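Filed under: Community > Nonprofits & Youth Programs > General Discussion

Pasholm youth center - is anyone else not convinced?

tamsin_r
20 Jan 2023

The mailer from the Pasholm Youth Foundation landed in our box this week and I have been chewing on it. For those who didn't get one, they want to turn the old Hadel school building into a training and drop-in center for kids 14 to 20. Classrooms, a kitchen program, a shop program, counseling, evening hours. They say it will serve 300 young people a year.

I'm all for kids having somewhere to go. My problem is that I read the thing twice and still couldn't tell you what a kid would do there between walking in at four and going home at eight. There's a lot about "pathways". There's a page of quotes. There is no budget, no staffing list, and nothing about who pays for the boiler.

Has anyone seen real numbers?

gullwing
I asked at the open house. Was told the numbers are "being finalized". They were also being finalized in August.

oldmillroad
You two are hard to please. The building has sat there with plywood on the windows for years. Somebody finally wants to do something with it and the first question is where's the spreadsheet. Every good program in this county started out as a few people and a leaky roof.

tamsin_r
Plenty of bad ones did too. Remember Ikow? Same pitch, nearly the same wording, closed before the second school year started. The kids who had signed up for the certificate course got a letter.

oldmillroad
Ikow was run by people from out of town who never set foot here. Hanneke Willems taught at the middle school most of her working life. Half the adults in Hadel had her for math. I don't think the comparison is fair.

gullwing
I had her for math. Good teacher. That tells me she can teach fractions and keep a room quiet. It doesn't tell me she can run payroll or keep a grant from lapsing. I like her and I still want to see the budget.

pdk_north
I work in youth services two counties over, so take this for what it's worth. The 300 figure is the part I would push on. When a center says "serve" it can mean anything from a kid who finishes a year of classes to a kid who came in once for pizza and signed the sheet. Both go in the annual report as one youth served. I've filled in those reports myself and I know how it's done.

What you want to ask for is how many they expect to see at least once a week, and how many adults will be in the building when they do. If they can't answer the second one, they haven't planned the first one.

Also ask about transportation. Hadel is a long way from the apartments on the east side, and the last bus leaves before their posted closing time. I looked it up. A kid without a car or a ride can't stay for the evening program at all, and those are the kids the mailer says it's for.

tamsin_r
I hadn't thought about the bus. That's a big one.

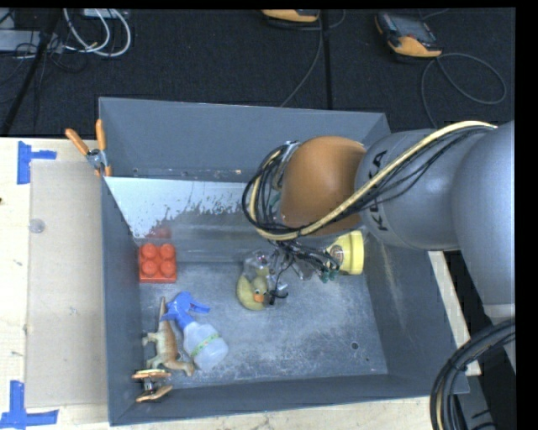

My other worry is the job training piece. It says graduates will be "ready for local employers". Which ones? Did any of them agree to interview these kids, or did somebody just write down the names of businesses they drive past? My nephew went through a program like this elsewhere and came out with a nice folder and a polo shirt. He got hired later through a guy at his church.

marlow77
My daughter did the Mugo summer program, which is run by a lot of the same people, so I can speak to that a little. It was good. She was fifteen and barely talking to us, and she got up on her own to go. They had her cooking for the other kids by the end and she still makes the lentil thing. The adults knew her name and called when she missed a day.

It was also small. I doubt there were ever more than a couple dozen kids on a given day, and I think that's why it worked. So I guess I'm for the people and nervous about the size. If they'd said "we want to do Mugo all year in a better building" I would have written a check already.

gullwing
This is the most useful post so far. Why isn't any of that in the mailer? I got a page about pathways and nothing about a lentil thing.

oldmillroad
Because foundations don't fund lentils, they fund pathways. You write it the way the people with the money want to read it. I'm not saying I like it.

tamsin_r
But the mailer didn't go to foundations. It came to my house and asked me for money.

oldmillroad
OK, point taken. They probably reused the text.

pdk_north
They almost certainly reused the text.

hadel_resident
I live across from the school and I'm going to be the unpopular one. What about parking and noise? They told us at the open house there would be a "good neighbor agreement" and when I asked to read it they said it would be drafted with neighbor input. I am a neighbor. I would like to be input.

oldmillroad
You lived across from it when it was a school with buses and a marching band.

hadel_resident
I moved in after it closed. And a school lets out at three.

marlow77
Let's not go after each other please. It's a reasonable thing to ask.

marijke_c
Hello all, Marijke Coppens here. I'm on the foundation's board, and someone sent me a link to this thread. I'm speaking for myself only.

Some of the criticism is fair. The mailer was adapted from a grant application and I argued against sending it in that form. The 300 is a yearly total of individual kids across everything, including summer. I don't have the weekly figure in front of me and I won't guess at it here. The operating budget goes to the board next month and I'll ask that it be posted publicly once it's approved.

On Ikow, we do have a written commitment for the first 2 years of building costs, including heat. It does not cover staff. We are still raising that, and I would rather you hear it from me.

gullwing
Thank you for coming on here. I mean that. But "still raising that" is the whole program, isn't it? A warm building with no staff is what Ikow had at the end.

marijke_c
Yes, that's the risk. We've said we won't open the evening hours until two full-time positions are funded for a year. That was voted on and it's in the minutes.

pdk_north
Two full-time adults for a building that size is thin. You'd want more than that just to cover sick days. And are the minutes online?

marijke_c
They're not. I'll see what I can do. On the bus, we've had one meeting with the transit office and it didn't go anywhere yet.

tamsin_r
See, I learned more from those posts than from four glossy pages. If somebody had mailed me "we have the heat covered, we don't have the staff, we're stuck on the bus" I would have been annoyed and probably donated.

oldmillroad
I already gave. Not a lot. I figure if it falls apart I'm out the price of a dinner, and if nobody gives then it falls apart for sure.

hadel_resident
Easy to say if you don't live across the street.

marlow77
Marijke, could kids be asked what they want from it? My daughter says nobody from the Mugo group has been contacted, and she's the sort who'd talk your ear off now.

marijke_c
There was a survey through the high school. We got over 200 responses, and the top request by a distance was somewhere to sit that isn't home and doesn't cost anything. I would very much like to hear from the Mugo kids. Please have her write to the office.

pdk_north
Somewhere free to sit is cheap to run compared to a shop program. Has anyone on the board suggested starting with just that?

marijke_c
I have. I was outvoted. Training is easier to raise money for.

gullwing
Well, there you go. I'm holding on to my checkbook until the budget's posted. If it has real salaries in it I'll be first in line, and if it says "being finalized" again I'll be back in this thread.

tamsin_r
Same here. Does anyone know if the next board meeting is open to the public? The website has the old date on it.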